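Set safety walk-through - Stage 2, Drisow unit
Mon 11 November, before first call

Feature: Mumthorpe (night interiors, courtroom, the rain dance number)
Checked by: Roscoe Achterberg
Status: OK to shoot interiors. Rain number ON HOLD, see item 7.

1. Fire exits, north and south. Clear. South door was blocked Friday with costume rails, moved now. Keep it that way please.

2. Extinguishers. All present, tags in date except the one by makeup - ran out in September. Swapped.

3. Overhead lighting grid. Safety chains on everything I could reach. Two lamps over the judge's bench hung without, fixed while I stood there. Grip crew to recheck after every relight, not just mornings.

4. Cable runs. Mats down from the distro to video village. Gap at the camera track, somebody will go over on it. Tape is not a mat. Needs doing before cast walk in.

5. Courtroom balcony. Rail is solid. Max 40 extras up there, sign posted on both stairs. Director asked for more, answer is still no. Fill the back rows some other way.

6. Breakaway furniture. Witness chair and both tables marked with blue dot underneath. Real ones and stunt ones were stored togehter, now split. Props to sign out each piece.
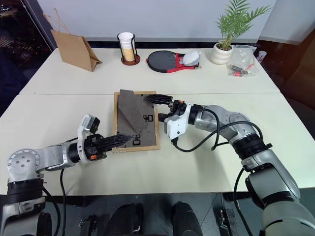

Ekwueme asked if the balcony limit includes the two camera assistants and the focus puller, since they'll be up there for the verdict scene. Yes it does. Everybody on the boards is in the number, crew or cast.

7. Rain rig. Not passed. Dance floor is slick at the downstage end, non-slip coat has worn thru where they rehearsed the spins. Recoat, let it cure overnight, I'll look again. Also want the pump breakers tested with the water on, not dry. Lead and her double both stay off it till then.

8. Smoke machine. Fluid sheet on file, Oston brand, fine. 80 minutes max per session then doors open and fans on. Background singers complained about throats last week - put them upwind.

9. First aid. Kit restocked. Medic on channel 2 all day. Burn gel was missing, got more.

10. Costume. Hem on the big finale dress catches the stair edge, tried it with the stand-in. Wardrobe to take it up or she doesn't do the stairs.

Open: 4, 7, 10. Call Drisow office, ext 317, when done and I'll come down and sign.

R.A.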